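Treklow Bottle and Jar Module
Tredley Home Automation

Product page last updated 1 Mar 2025

The Treklow module is a control package for a single fixed arm. It is made for one household job: picking up bottles and jars from a counter and setting them down again somewhere else on the same counter. It is sold as software with a base plate and a wiring kit. The arm is bought separately.

Current release: 2
Listed objects: 13
Base plate part number: TR-419
Maximum object weight: 600 g
Surfaces: flat, level, hard
Price: on request

What it does

You give the module an object from the list and a spot on the counter. It finds the object, plans a path, closes the gripper, lifts, moves and lowers. Objects on the list include glass beer bottles, small plastic water bottles, sauce bottles, lidded jars and pepper mills. A full bottle will often be over the weight limit even when the shape is on the list, so check it on a kitchen scale first.

The arm stays where it is bolted. It works within its own reach and no further. On a long island that usually leaves some of the counter out of range, and the setup program draws the limit for you before you drill anything.

The job in a simulated kitchen

All work on release 2 is done in simulation first, on an island counter with ordinary groceries on it. The same setup ships with the module as the Grutadstead practice kitchen, so you can try an object before you try it at home.
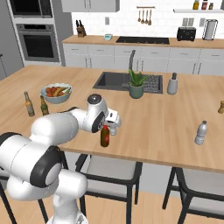 Simulated kitchen, bottles on a wooden surface.
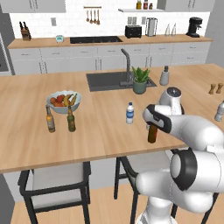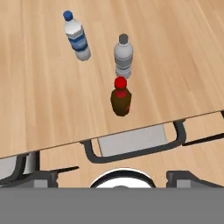
Can it clear a kitchen counter without help?
Only if everything on the counter is on the object list, within reach and under the weight limit. Most counters also hold things the module can't handle, such as loose fruit, plates, bags and paper. It leaves those alone and reports them at the end of the run. A person still has to put them away.

What it does not do

Clearing a counter sounds like one chore and is really several. The module handles the part where a rigid object moves from one spot to another. It does not open cabinets, and it does not load a refrigerator. It does not unscrew caps or pour. It will not wipe the counter afterward. We get asked about wiping more than anything else, and we have no date for it.

Clear plastic and clear glass are harder to find than brown or green glass. If a clear bottle has no label, expect missed grasps. Objects standing close together are also slow, as the gripper needs space for both fingers. When there isn't enough space the module skips the object and comes back to it after the ones next to it have been moved. If it still can't get in, it stops and asks.

A bottle lying on its side is treated as a separate case. Release 2 can pick some of them up, but it will not stand them upright. It sets them down the way they were.

Is it faster than doing it by hand?

No. A person can put away a few bottles in less time than the arm takes to plan the first grasp. People who get use out of the module tend to be those who have trouble gripping or lifting, and shops with a bench where the same few containers get moved all day. If you can easily reach your counter and you have the use of both hands, we would not recommend buying this to save time.

Installation

The base plate needs solid support under it. It can be bolted to a fixed bench or to a floor stand beside the counter. Do not clamp it to a table that can rock. Allow an afternoon for mounting and calibration. Calibration must be repeated if the base is moved, even slightly.

Keep children and pets away while the arm is running. The stop button goes within reach of the user and outside the reach of the arm.

Compatibility

The module runs with the Toivonen two-finger gripper and with most light arms that accept it. Send us the model number of your arm before ordering. Suction grippers are not supported.

Updates

Release 2 came out in December and added pepper mills and the skip-and-return behavior described above. Updates are free for registered owners. The next release will work on object spacing. New objects are added as they pass testing, and requests can be sent through the contact form with the item's weight, height and widest diameter.

In the box

Software license, one base plate, wiring kit, stop button with cable, printed setup guide, bolts for wood and for concrete.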